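Cómo preparar tu primera cocina virtual con el kit de Timen
Junio — por la redacción de Landwood

Llevo unas semanas con el kit de simulación de Timen y me tiene enganchado. Trae 154 objetos, un brazo listo para usar y una cocina entera para practicar antes de tocar hardware.

1. Empieza por el agarre
Carga la mesa y pide una pieza alargada. Cierra los dedos por el extremo inferior, con las almohadillas a ambos lados, y guarda la pose.
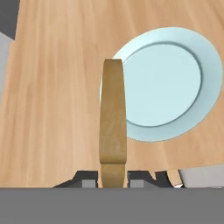
2. Acércate a la encimera
Baja la velocidad al 5 % y lleva la pinza hasta el frontal de la tostadora. ¡Los contactos se calculan de maravilla! Si el codo se te va hacia los botes de la derecha, cambia la configuración del brazo y repite.

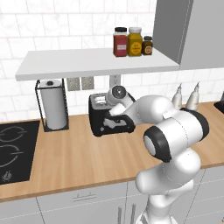 Pitkänen comenta que a él le funcionó mejor subir la simulación a 285 pasos por segundo, porque con menos la pinza le vibraba al tocar.

3. Pasa al comedor
Coloca el brazo frente a la mesa, con el plato azul y el frutero como referencias, y revisa el alcance antes de moverte — las sillas también cuentan como obstáculo.
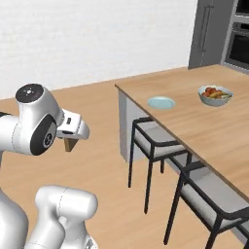 4. Exporta
Guarda las 3 poses en un solo archivo y ábrelo en Erport.

Relacionados
Calibrar la pinza en Timen
Erport: primeros pasos
Crear objetos propios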